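Why I Keep Buying the Chipped Ones

August 5, 2020

I paid 20 dollars for a cracked brown jug in April and I've been defending it to people ever since. It's a salt-glazed thing from the old Rodville works, a bit lopsided, with a thumbprint baked into the glaze right under the handle. The crack runs from the lip down to the shoulder. It will never hold water again. I love it more than almost anything else on my shelf, and I'd like to argue (at some length, sorry) that the people who collect pottery have gotten strangely picky about the wrong things.

Go to any fair and listen for a few minutes. Somebody picks up a bowl, turns it over, runs a finger around the foot, finds a nick the size of a sesame seed, and puts it right back down. They never even looked at the glaze! The painting could be the best thing in the hall and it wouldn't matter. The word "perfect" has taken over the hobby, and the price guides are a big part of why. My copy of the Grodetti guide has 193 pages and I swear half of every page is about condition. Mint, near mint, very good, good with faults. There's a whole paragraph on how to tap a plate and listen for a hairline. There's one sentence on who might have painted it.

I understand the money side. If you're spending 800 dollars on a vase, you want to know what you're getting, and a hidden repair is a real problem. I was burned that way myself early on, with a "perfect" blue and white dish whose entire rim had been filled and painted over. So yes, sellers should tell the truth about damage, and buyers should ask. I have no quarrel with any of that.

My quarrel is with what happens to ordinary kitchen pottery when you judge it by the same rules. These were pots for lard and pickles and cider. They got banged on stone sinks and dragged across cellar floors. A butter crock with no wear on it is a butter crock that sat in a cupboard, and I can't help wondering what was wrong with it. Did the lid not fit? Was it a wedding present from an aunt they didn't like? 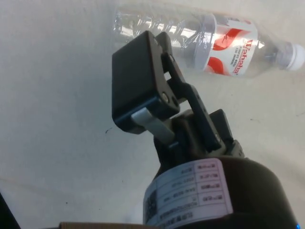
The museums aren't a lot better, I'm afraid. The Gisler has a very good stoneware collection, and when I went through it last year I counted myself lucky to have a whole room to myself. But every piece on display was pristine. I asked at the desk if there was more in storage and was told there was plenty, much of it "study grade," meaning broken or stained or misfired. Study grade! Those are the ones I'd want out on the shelves. A pot that slumped in the kiln and stuck to its neighbor tells you how tightly they stacked them. A stain tells you what somebody kept in it. I learned more from one box of broken bits at a yard sale than from that whole beautiful room, and the box was three dollars.

Same goes for decoration. The catalogs all want the tidy, centered birds and flowers. I'm much fonder of the ones where the painter was clearly in a hurry. There's a Navon plate I see now and then with a rooster on it, and on the good ones the rooster is neat and a little boring. On mine the tail goes right off the rim, like they ran out of plate. It's marked down as a second on the back. Lot 178 in the sale, and I was the only bidder.

A friend who collects porcelain figurines told me I'm just making a virtue out of being cheap. Well, partly! I can't afford the other stuff, and if someone handed me a flawless Rodville jug tomorrow I wouldn't throw it back at them. But I had a couple of nicer pieces for a while, and I noticed I never picked them up. They lived behind glass and I dusted around them. The cracked jug gets handled every day because I have nothing to lose. I put my thumb in that thumbprint every time I walk past it, and it fits pretty well, a little tight at the knuckle.

So next time you're at a fair (whenever they start having them again), try looking under the tables before you look on top of them. Dealers keep the damaged boxes down there, usually with no prices on them, and they're generally happy not to have to carry them home. Bring newspaper for wrapping. And if you come across a brown jug lid, four inches across, any condition at all, I'm in the market for one.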